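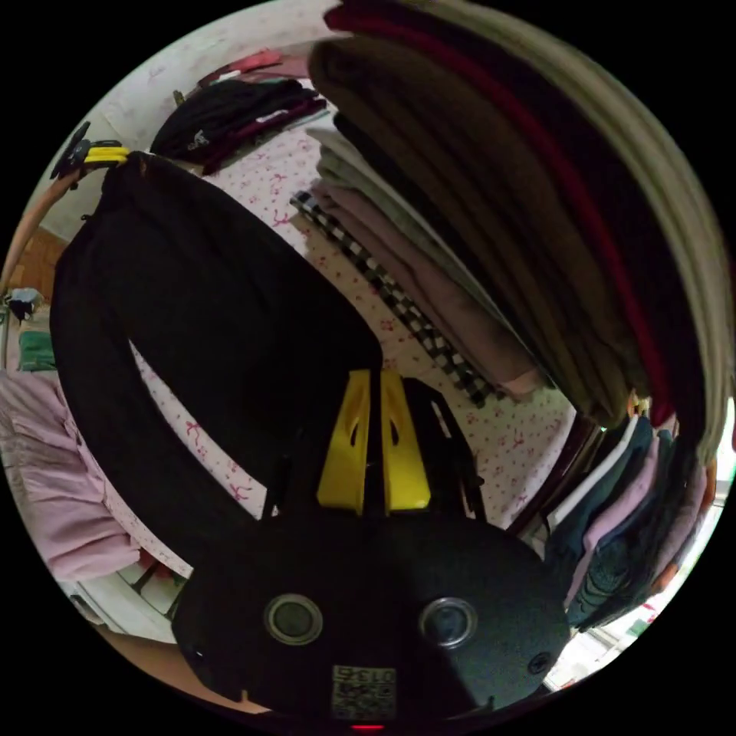

Long black garment on a hanger.

Lukholm Dalach clothes rail, review after one winter and spring

I bought the Dalach in the double-width version when we moved into a flat with no built-in wardrobe. It cost 175 pounds with delivery, which put it well above the chrome rails sold in supermarkets and well below a proper wardrobe. I have used it every day since and it is now June, so I think I can say something fair about it.

It comes in one flat box, heavy enough that I dragged it up the stairs. Inside are two end frames, a top bar in two halves, a slatted shelf for the bottom, a bag of bolts and one hex key. The instructions are drawings only. Assembly took me 40 minutes on my own. Step four shows the shelf going on before the lower crossbar and that does not work, as you cannot get the key in behind the slats. Fit the crossbar first, leave the bolts a turn loose, then add the shelf and tighten everything.

The top bar is the part I was worried about. A two-piece bar usually sags at the join. The Dalach has a steel sleeve inside, and with a full load of winter coats I could measure a dip of 4 mm in the middle. It went back when the coats came off. The maker says it will take 30 kg. I have not weighed my clothes but I had two wool overcoats, a waxed jacket, all my shirts and my partner's dresses on it at once, and it stood straight.

Side to side it is less good. If you push the hangers along with any force the whole thing leans a little and comes back. On carpet it is worse than on boards. Lukholm sell a wall bracket separately, and at this price it ought to be in the box. I made do with a strip of metal from the shed and two screws.

Height is adjustable in three positions. The lowest is only good for shirts and jackets. Trousers hung full length by the hem, and any long dress, need the top setting or they end up lying on the shelf. At the top setting there is room under a long coat for a row of flat shoes, though boots have to go at the ends.

The finish is a matt powder coat. It has marked along the top of the bar where wire hangers rub, and wooden hangers have done nothing to it. Wire hangers also slide about on it more than I would like, and thin straps tend to work their way off. I have bought a set of the Wannasri felt hangers and they grip well, but they are thick and you lose a few places on the rail.

One end cap was split when it arrived. I wrote to the shop, Prostimine, and had a reply the same afternoon from Theerawat Thaweesak, who asked for a photo and posted two new caps. They took nine days to come.

I looked at castors as well. The feet unscrew and the thread takes a standard wheel, but with the sideways movement I mentioned I would not put it on wheels with a heavy load.

Dust is the usual trouble with an open rail. Black clothes show it on the shoulders within a fortnight, so anything I don't wear often has gone into cotton covers. There is a fitted cover for the rail in the catalogue. I have not tried it.

Good points: strong bar, sensible heights, spare parts sent without a fuss.
Bad points: leans sideways, bracket costs extra, step four of the instructions.

Four out of five. I would buy it again for a bedroom with a wooden floor. For thick carpet, add the bracket to the order.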